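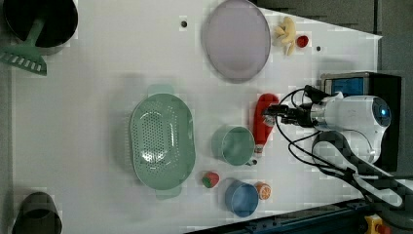
Kitchen items on a white tabletop, with a mint-green colander near the center.

Home | Guides | Moving | Storage | Contact

How to Build a Household Inventory Before Storage

Feb 3, 2018
By the Gridus guides desk

A household inventory is a list of what you own, where it is packed, and what it would cost to replace. You need one before goods go into a storage unit, and most insurers ask for one when a claim is made. The method below uses a spreadsheet, a roll of labels, and a marker. It was last used to move a two-bedroom apartment into a unit at Hattori Storage in Gidisdale. The finished sheet ran to 174 lines.

1. Set up the sheet

Create seven columns: line number, box number, room, item, quantity, condition, replacement cost. Freeze the top row. Format the line number as text so that leading zeros are kept. Line 007 sorts correctly that way, and 7 does not.

Do not add a column for purchase date unless you have receipts. Most cells will stay blank, and a blank column makes the printed sheet too wide for letter paper.

2. Work by room, then by surface

Finish one room before starting the next. Inside a room, clear one surface at a time, enter its contents, and pack them. Small items of the same kind can share a line ("cups, plastic, assorted") if their combined replacement cost is under $20. Anything above that gets its own line.

Kitchens are slow. Ours came to 119 lines before consolidation and 35 after. Do the kitchen first if you can live without it for a few days, and last if you can't.
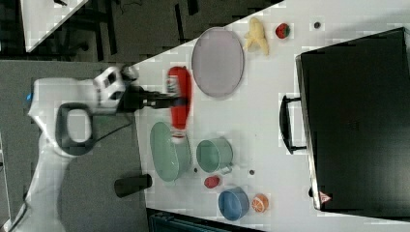

One reader objects to consolidated lines and reports that an adjuster asked for every item in a grouped entry to be listed separately, which took a weekend to do from memory. The objection is fair for high-value goods. For low-value goods, keep the consolidated line and write the full contents on a card inside the box. Note "card" in the condition column so the card can be found later.

3. Number the boxes

Number boxes in the order they are closed. Do not assign number ranges to rooms. A room always produces more boxes than planned, and the ranges collide.

Put one label on the top and one on each short side. We use Wundska paper labels, the plain kind. They take marker well but lift from recycled cardboard in damp units, so run clear tape over each one. Write the box number at least an inch high. Leave the contents off the outside - the sheet has them.

4. Handle liquids and containers separately

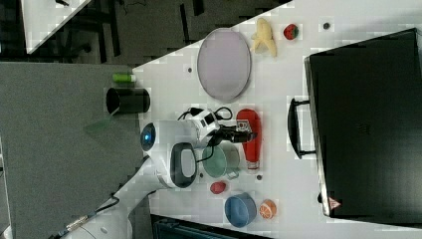

Storage contracts commonly exclude food and flammable liquids, so read the exclusion list before packing anything that pours. The Hattori contract had its list on the back of the second page. Check all bottles, including those at the back of cabinets, and use up, give away, or discard what is excluded. For permitted bottles, record the size and whether the seal is intact. Measure each one in the position in which it will travel. A squeeze bottle on its side, like the red one on the table, takes up box length where a standing bottle takes up height. Pack permitted liquids upright when the box is tall enough, and mark the top with an arrow.

5. Record luggage as boxes

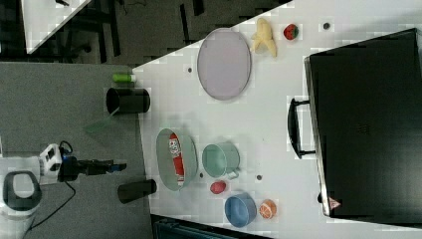 Photo: Gridus

Suitcases count as containers and get a box number like any other. A large hard-shell case lying flat can carry weight on top, but only if it is full. Fill it with linens or clothing and enter those on the sheet under the suitcase's number. Enter the suitcase itself on a separate line, with its own replacement cost. Tie the label to the handle, as adhesive does not hold well on a glossy shell.

6. Close out the sheet

Sort by box number and look for gaps. A gap means a box was numbered and never entered. Open it and enter it now. Then sum the replacement cost column and compare the total with your policy limit.

Save one copy off-site, print one, and leave the printed copy out of the storage unit. If the unit stays in use past August, check it once for damp and update the condition column.

Comments (3)

Anonymous
Does the sum include the boxes and packing material? My policy covers them.

Guest
Numbering in closing order works fine until two people are packing. We gave one person odd numbers and the other even. The gap check in step 6 still works if you sort the two sets separately.

Anonymous
Second the clear tape. Lost half my labels over one summer.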